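Ticket 542 - Den camera clips cut out after a few seconds
Status: Closed
Opened by: Nidia Huaranga
Product: Hevus trail camera, with Humolgate clip viewer

First note

Hello! I've got one of your Hevus cameras pointed at the fox den at the bottom of our field, and it's been lovely until this week. The vixen has started moving her cubs (one by one, by the scruff, it's the sweetest thing) and of course that's exactly when the clips went wrong. Each one stops after 4 seconds. I get her nose coming out of the bank and then nothing. The setting says 80 seconds and I haven't touched it.

Things I've tried so far

New batteries, both sets. Turned it off and on again. Wiped the lens. Moved it a bit further from the bank in case the brambles were setting it off - no change, except now I get a lot of pheasant.
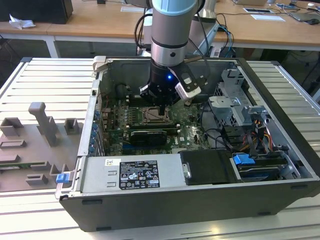

Reply from Todor Gashi, Novosside support

Hi Nidia, thanks for all that, and I'm jealous of the foxes. I'd look at the memory card next. When a card gets slow the camera gives up on the clip early and saves what it has. Could you tell me how many files are on it, and whether you've ever formatted it in the camera itself? Deleting clips on the computer doesn't do the same job.

Second note

287 files! I had no idea. And no, I've only ever dragged things to the bin on my laptop. I've copied the lot across and will format it tonight, once the dog's been out and I can creep down there without a fuss.

Third note

Formatted in the camera, put it back on the same post, left it overnight. I've now got full clips again, all 80 seconds of them. The best one has her crossing the track with a cub hanging from her mouth, putting it down, having a good scratch and picking it up again. I've watched it far too many times.

One small thing, the clock went back to April when I formatted it. I've set it right by hand.

Reply from Todor Gashi

Great news. The clock reset is a known one and it's on our list. I'll close this, but just reply here if the short clips come back and I'll send you a fresh card.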